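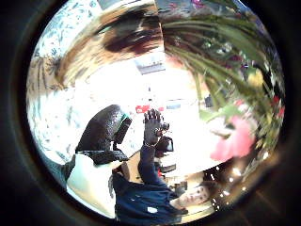 FOR IMMEDIATE RELEASE

Clikport students take their table-tidying robot to the Demeneck Challenge

I've been asked to write this one up properly, with a headline and everything, so please bear with me, because I'm much happier holding a screwdriver than a press release. Clikport, the student robotics club at Valdebenito College, has got a place in the final of the Demeneck Challenge in the household tasks class! We found out on a Tuesday evening in the middle of a meeting and not a lot of soldering got done after that.

Our entry is called Cludier. It's a single arm on a trolley, and its job is to clear and reset a table in an ordinary room, the sort of table that has flowers on it and a snack can somebody's left behind. The rules of the class say the judges pick the objects on the day, so we can't just program in a list of positions and hope. Cludier has to learn from people doing the job first.

That's where most of our term has gone. We take turns putting on the gloves and going through the same small chores again and again: pick it up, move it over, put it down, do it again with the thing somewhere else. All of it gets recorded, hands and all, and then the recordings go to the training group (two very patient people and a fan heater of a computer) to be sorted. We made 2,099 recordings this year and kept 1,298 of them. The rest were dropped for all sorts of reasons, mostly somebody starting before the recorder did, or chatting and forgetting which chore they were on. I'm responsible for quite a lot of those, sorry.

I joined Clikport thinking robotics would be all motors and code, and I'd be lying if I said I wasn't a bit put out when I was handed a tablecloth to iron. But I've really come round to it! You start noticing how you do things. I never knew I steady a can with my little finger before I let go of it, and now I can't stop seeing myself do it at breakfast. 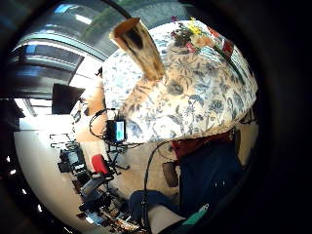

Page last changed: Jul 15, 2023

The flowery tablecloth deserves a paragraph of its own. Our first practice table was bare and Cludier got rather good at it, and then we put a patterned cloth on and the poor thing went to pieces, reaching for printed roses as if they were cups. So the cloth stayed. If it can cope with blue leaves and vines all over the place it can cope with whatever Demeneck lays out, or that's what we keep telling each other on the bus home.

Cables have been our other big headache. We've moved the kit more times than I'd like and every move means a fresh tangle under somebody's feet. The club now has a rule that whoever sets up also writes down which lead goes where, and the notebook for this is the most fought-over object we own.

Money, as I'm told a press release should mention money. Clikport's whole budget for Cludier is £600, which went on a second-hand wrist joint, a pair of replacement motors, the trolley and rather a lot of tape. The college lends us the room and we bring our own biscuits.

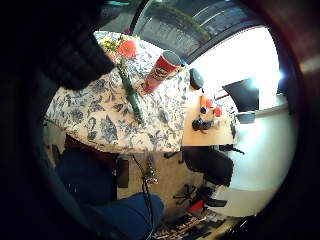 One reply to our last newsletter asked whether it wouldn't be simpler to record everything in a tidy lab against a plain wall, and added that a home table looked like making life hard for ourselves. It's a fair point and we did argue about it for most of an evening. A plain wall would certainly give us cleaner recordings. But Demeneck runs its household class in furnished rooms, with windows and chairs and sun coming in at awkward angles, and we'd sooner find out what goes wrong now. We may try a half-and-half set next year to see which one Cludier learns more from, and if we do I'll put the results up whichever way they come out.

The final is the next thing on our calendar and we're still working on letting go of things gently, as Cludier currently puts a cup down like it's cross with it. After that we'll be looking for new members for the autumn. You don't need to know any programming, and we've got gloves in most sizes.

Clikport meets on Tuesdays after lessons at Valdebenito College. For interviews, visits or a go with the gloves, please leave a message for the club at the college front desk and one of us will ring you back, probably me.

ENDS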